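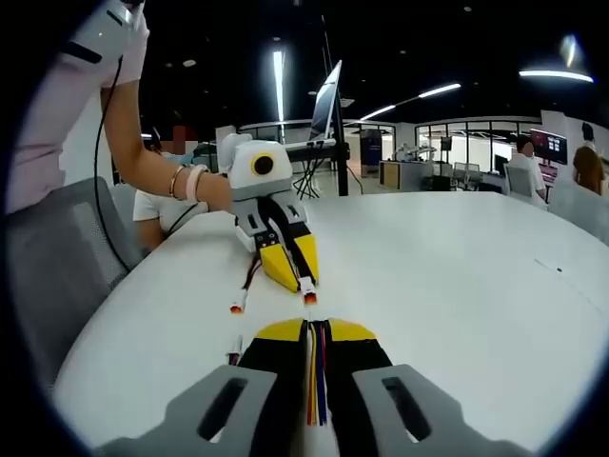
Jisel Hand-Held Gripper
Two-finger teaching tool for cable and connector work
By Marchuk

Product code: 534
Sold in: sets of 2
Availability: in stock, ships from July
Price: on request (yes, we dislike that too)

Overview

Every harness shop has somebody who can pick one wire out of a tangle while talking about lunch. Every harness shop has also, at some point, bought a robot that can't. Jisel sits between the two. It is a gripper you hold in your hand and use at an ordinary table, on ordinary wires and plugs, and what you do with it becomes the material your robot arm learns from.

There is no script to write. You squeeze, the fingers close, you put the connector where it goes. Then you do it again, a good many times, because robots are slow pupils and have no shame about it.

What it is like to use

Odd for the first morning. Your own fingers are right there, perfectly able to do the job, and you have been asked to use a pair of yellow-tipped ones instead. Most people try to cheat with the free hand. The robot will not have your free hand, so please don't.

By the afternoon the tool feels like long pliers with opinions. Kimie Oda, who runs our training days, tells new users to work at the speed of someone being paid by the hour. Hurried picks teach hurried picks. If you fumble a plug, keep going and recover it, and mark the take as a fumble when you finish. A robot that has only ever seen perfect picks has no idea what to do after it drops something.

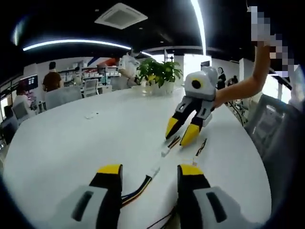
Set out the parts as they would land on a real bench. The temptation is to line everything up neatly, all plugs facing the same way, and you will get lovely recordings of a workplace that doesn't exist. Toss the wires down. Let them cross. Mix short pieces with long ones, and change the mix between takes.

Two people can work at one table, each with a Jisel. Agree beforehand on who picks and who holds. Discussing it halfway through is allowed, but you will both be waving grippers at the time and it looks like an argument between crabs.

What changes for your people

This is the part buyers ask about last and staff ask about first, so we will be plain. Jisel does not run your line. It lets the people on your line show a machine how some of their work is done, and after that somebody in an office decides what the machine gets to do. That somebody is your problem. We do have a few opinions from watching it go well and badly.

At Nuvham, where the set has been in use on a connector sorting job, Iresha Khan went from sorting plugs to teaching plug sorting to checking what the arm had sorted. Her title stayed the same through all three. Her pay did not, after she pointed out the situation in writing. We recommend settling this before the box is opened.

Her other notes, passed on with permission:

"The arm is fine with stiff wire. It is hopeless with anything floppy and I get those, so my day is now all the annoying ones. Put that in your brochure."

We have put it in our brochure. If a robot takes the easy half of a job, the person left with the hard half needs more breaks and a lower target. Keep the old target and you will have a cheap robot and an expensive vacancy.

Her colleague Sebastián Orellana had a happier time. He hated the sorting, likes the teaching, and has become the person others fetch when the arm sulks. He would like it known that he was not asked whether he wanted to be that person. 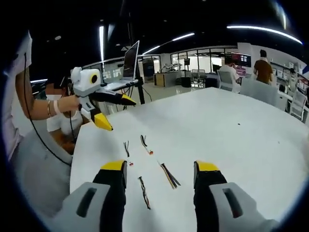 Give teaching its own hours. People asked to record takes while keeping up with their normal output will do both poorly, and the recordings will show it. Seats matter as well. A table where you can reach the middle while sitting down is worth more than any accessory we sell, and we sell several.

Working with Zerel

Takes made with Jisel load directly into Zerel, our training software. Zerel sorts them by task, lets you throw out the bad ones, and shows what the arm plans to do before it does it. We suggest more than 100 takes for a single kind of pick before you expect anything you would show a visitor.

Other software can read the files. Radymyr Mykhailiuk in support will help you set that up and will only sigh once.

In the set

Hand-held grippers
Spare fingertips, yellow
Cables and a bag of practice connectors
Printed guide, which is short
A sheet for staff explaining what is recorded and who gets to see it. Hand it out. It does no good in the drawer.

Good to know

Jisel is for light parts. It will not lift a gearbox, and the warranty team can tell when you have tried.
Keep the lens clean. Fingerprints are the most common fault we are sent.
Tie back long sleeves and lift trailing cables clear of the work before each take.
Left-handed users need no special version.

Trial loans

Sets go out on loan for 2 weeks. Write to Marcelle Gaillard in sales with a few lines on the parts you handle and who will be doing the teaching. She will ask whether those people have been told yet, so it saves an email if they have.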